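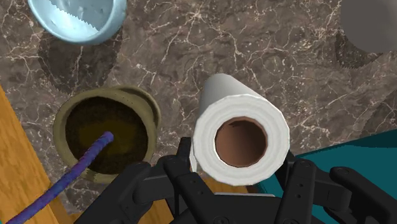

News > Team notes > Simulation

Search this site Search Go

What I've been doing to the kitchen roll

Right, so Yolanda asked me for "a short bit about the planner" for this month's newsletter, and I've been living inside a pretend kitchen for so long that I'm going to talk about kitchen roll instead. Sorry, Yolanda! It does come round to the planner in the end.

For anyone who joined after April: Amel is our motion planner, and Grultgate is the tool that dishes out simulated kitchens to test it in. You give Grultgate a seed number and it picks the walls, the worktop, the clutter and where the arm gets bolted down. Then Amel has to work out how to get the gripper to whatever we've asked for without clouting anything. I run 200 kitchens overnight and come in to a long table of passes and fails, with a cup of tea, feeling a bit like a teacher on results day.

Most mornings the table is dull, and I like it dull. Then I changed how we describe upright rolls to the planner (a plain cylinder, where before it was a box, because the box had corners the real shape hasn't got) and the next morning I had nine fails that had all been passes. All nine had the roll near an edge of the worktop. I was so cross. It was such a small change!

The one I ended up using for everything was seed 2328. Marble worktop, teal walls, toaster, kettle, a couple of blue bowls, and a palm-ish plant right by the roll with its leaves all over the place. I know that kitchen better than my own now.
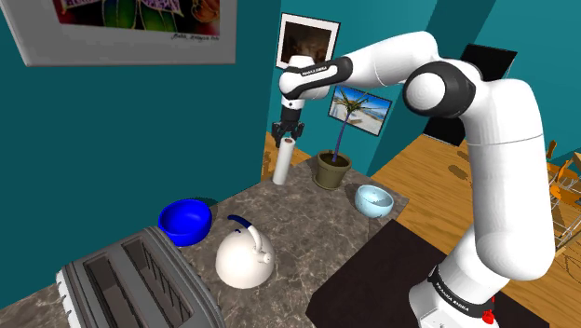
My first guess was the plant. Leaves are a pain for us, as the collision checker wraps the whole crown in one big lump and then treats the gaps as solid. So I spent an entire afternoon swapping the lump for smaller lumps, ran it again, and got exactly the same fail. Lovely.

Octavio spotted it while eating a sandwich over my shoulder. The box version of the roll had its origin at the bottom. My cylinder had its origin in the middle, and I'd carried the old height straight across, so as far as Amel was concerned the roll was sunk halfway into the counter. Away from the edges the planner could still find a side approach it was happy with. Near an edge it ran out of options and gave up. One line to fix, and all 200 were green the following morning.

Two things have changed off the back of it. Grultgate now refuses to load a kitchen if any object is buried in the surface it's supposed to be standing on, and it tells you which object, by name, in red. And Dayana has added a button to the viewer that draws the planner's shapes over the rendered ones, so you can see when they don't line up. Please use it! It's under the View menu, next to the wrist camera toggle.

I've kept the smaller leaf lumps in, by the way. They make planning a touch slower in the planty kitchens, and Nizar would like a word with me about that, so if you have opinions either way please send them before he finds me.

More from Team notes
Dayana's guide to the new viewer menus
Why Amel stops before it starts: joint limits again
Lucero Sánchez on naming your seeds
Bretbridge office move: what to pack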